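The Door That Would Not Open

Before Grenirora lets its robot arm near a kitchen cabinet in the real world, the arm has to get through a great many kitchens that don't exist. One of them had been giving trouble since August, and by the time I visited the office in Clistunwood, Benjamín Ibarra had begun speaking of it the way other people speak of a brother-in-law.

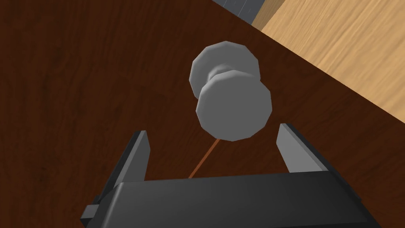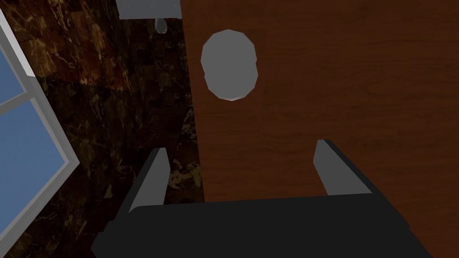 Two views from the simulated kitchen, with the gripper open in both.

Ibarra looks after what the company calls the cell, a grand word for a robot, some cabinets and a floor made entirely of arithmetic. No oil, no belts, nothing to sweep up. It still breaks. The log stood at 2559 entries when I saw it, and entry 1869 reads, in full, "knob again."

The trouble was the tool center point, the imaginary spot between the fingertips that the software believes it is steering. Somebody had swapped in a new finger model and left the old offset where it was. The arm would travel beautifully to the wrong place, close on air and pull with great conviction.

"It was very confident," said Jade Lachance, who writes the control code. "I've worked with people like that."

The repair was dull. Ibarra parked the arm, measured from the wrist flange to the fingertips in the model, typed in the new number and ran 70 attempts overnight. The door opened in 46 of them. He then spent two days on friction settings, a subject on which he has opinions – long ones – and which I'm told Sayce, the physics package they use, handles better than Pleltska did.

Lachance wants to start on drawers next. Ibarra has asked her to wait until he's finished with the hinges.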